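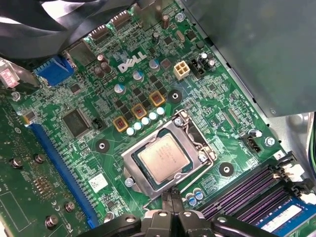 Page last changed: January, 16:40 (text only)

Dell board, cooler off. Notes for the Warside bench book, carried on from the last entry, which ended with me saying I would believe the paste story when I saw it.

So the story, for anyone who skipped that entry. We took in a batch of office desktops from Kistach. The note in with them says they "run hot and switch off" and that the cause is old thermal paste. The note also says the whole lot can be put right by wiping the processors and putting on Clumia paste, which by pure chance is what Kistach sells. I have nothing against paste. I do have something against a diagnosis that arrives with a price list.

Started with the one marked 212 on our sticker, picked only for being nearest the door.

Before touching it: left it running on the bench with the side panel off, nothing open on the desktop. Stayed up 100 minutes, then I got bored and shut it down myself. Did not switch off. Did not seem especially hot either, hand over the back vent. Kistach would say that the side being off helps. Fine, it does. Put the side back on, ran it for another 30 minutes with the processor kept busy, and it went off at the 30 mark almost to the second. I don't like that at all. Heat doesn't keep time like that. A power setting does, or somebody's sleep timer, or a schedule left over from the office it came out of. Wrote this down before opening it up so I can't be accused of deciding later.

Checked the power settings. Sleep was set to 30 minutes. I am going to leave that sentence on a line of its own.

Sleep was set to 30 minutes.

In fairness (I had to think about this over a cup of tea) that doesn't explain the first run. The first run went well past 30 with no trouble. The mouse was on the bench then and I kept knocking it while looking for the screwdriver, which would keep it awake. On the second run I was across the room. So sleep explains both, if you allow for my elbows. It isn't proof. Someone should do it again without me leaning on anything.

Also "switch off" and "go to sleep" are two different complaints and the Kistach note uses only the first. Did the people using these machines know which one they were getting? I doubt anyone asked.

Anyway, cooler off, because that was the job on the sheet. Can see the processor now, an Intel in its silver bracket, with the lever lying along the side. The printing on the lid is faint. I am not going to guess a model from it, the system information page can tell us that and it will be more reliable than my eyes.

Things I looked at while I had the cooler off:

Capacitors. Always the first thing anyone says about an old Dell, and I'm as guilty as the rest. There's a slanting row of five short ones running past the socket, then others dotted about, including two with blue sleeves further up near the DELL lettering. Tilted the lamp and went over the tops one at a time, then wrote "no complaint" on the sheet. A capacitor can be bad with a perfectly good-looking top, so all that means is I've no reason to swap them. Worku's checklist wants every one replaced on any board this type "as a precaution". Precaution against what, it doesn't say. You can do more harm with an iron than the capacitor was ever going to.

Chokes. The three square ones, orange sort of gold cases with the copper showing. Somebody wrote in the old Worku thread that chokes going that colour means they've cooked. I think that's just the colour they come in. If anyone has a new board from the same line please put it next to this one and settle it.

Bracket screws. Three of them. Tried each with the driver, gently, and none wanted to turn. Left alone.

Cooler fixing points. Gave each one a push with a finger to see if the board moved under it. It didn't, so I don't think the cooler was rocking. That was my own pet theory for 212 and I'm crossing it out here in public.

Memory. Module in the outermost slot, blue board, black chips, white label. Took it out, put it back, ran the memory test for one full pass, no errors. One pass is not much. The test people themselves say to run it overnight and I never do, and then I write "memory fine" with great confidence. So: memory not shown to be bad.
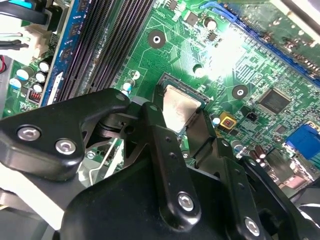
Same bench, from the memory slot side, long blue slot at the top right.

On the paste itself, to be fair to Kistach. What I wiped off the cooler was stiff and came away in crumbs at one corner. So it was old, they're right about that. Whether old paste was doing any harm is a separate question and the one we're supposed to be answering. The sensible way would have been to log the temperature under load before taking the cooler off. I didn't. I read it off the screen twice during the busy run and both times it was well under the shutdown limit, but I didn't write the figures down and I'm not putting remembered numbers in this book. My fault. Next machine gets a proper log, before and after.

A note on the Clumia tube while I'm at it. The leaflet promises a drop in temperature and gives no starting point, no cooler, no room temperature and no load. A drop from what? If you wipe off something that's been on there for years and put on anything at all, you'll get a drop. Toothpaste would give you a drop for an afternoon. To test it properly we want the same machine done three times: old paste, the cheap white stuff from our drawer, then Clumia. Same room, same load, same length of run. I'd put money on the last two being too close to tell apart, but that's a guess and it's labelled as one.

What I'd like to try, in this order, so that we change one thing at a time:

1. Next machine from the batch, lid stays on. Write down the sleep setting before doing anything else.
2. Turn sleep off. Run it busy with the side on, nobody near the mouse. See if it still goes off.
3. If it stays up, leave it until it's done 430 minutes. If it's still going after that I'm prepared to say it doesn't have a heat fault.
4. If it goes off, look in the event log for the reason before opening the case. The log normally knows. We just never read it.
5. Only then the cooler.

I know the sheet says cooler first. The sheet was written from the Kistach note, so it's testing their answer and nothing else.

State of 212 at the end of today: cooler still off, cleaned with alcohol, waiting on paste. Fan lead tucked out of the way. Cables by the white connectors left plugged in as found, please don't tidy them, I want to put it back together exactly as it was apart from the paste.

Possible objections, before someone writes them in the margin:

"The others might have a different fault." They might. One machine tells you about one machine. That cuts against the Kistach note as well, which doesn't say how many they looked at.

"Sleep wouldn't look like switching off." On this one it does. The light on the front goes out completely on ours, or I couldn't see it with the lamp on. Must check with the lamp off.

"It costs hardly anything to do the paste anyway." True for one. We've a stack of them, and if the fault is a setting, they'll all come back.

Need: lint-free wipes (down to the last few), a second thermometer I trust, and the short driver back from whoever has it.

Added later: front light checked with the lamp off, on the machine next to 212, put to sleep by hand. It blinks, very slowly and very faint. From across the room I'd have called it off.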